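Okay, small thread about toy storage, because I have spent most of February on it and I need to tell somebody.

The playroom at Plurnard has one long white wall and, until this month, a lot of stuff on the floor under it. Puzzle pieces, blocks, a drum. Every evening at 4 we'd shovel it all into one giant tub and every morning it came right back out.

So I started putting things up high. Open boxes only! No lids, no doors, nothing a kid has to ask me to unlatch.

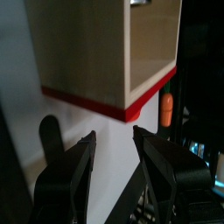

Korkor Aidoo
Playroom lead, Plurnard

The light wood one with the red trim along the bottom is my favorite so far. I love that little stripe of red way more than a grown woman should. And the orange carrot hanging next to it makes me happy every single time I walk by (yes, green top and all).

Somebody asked what goes in the open ones. For me it's soft, light stuff: finger puppets, scarves, felt food. Heavy blocks stay down low in the Watitora bins, which are ugly but have survived 3 years of us.

Cleanup went from a half-hour fight to around 15 minutes. I'll take it!!

Things I'd do differently: pick the spots with the kids in the room. I planned it all alone with a tape measure and then had to move two boxes the next morning when I saw where they like to sit.

Next up is the dress-up corner. If anyone has a good way to hang capes that isn't just a pile of capes on one hook, please send photos.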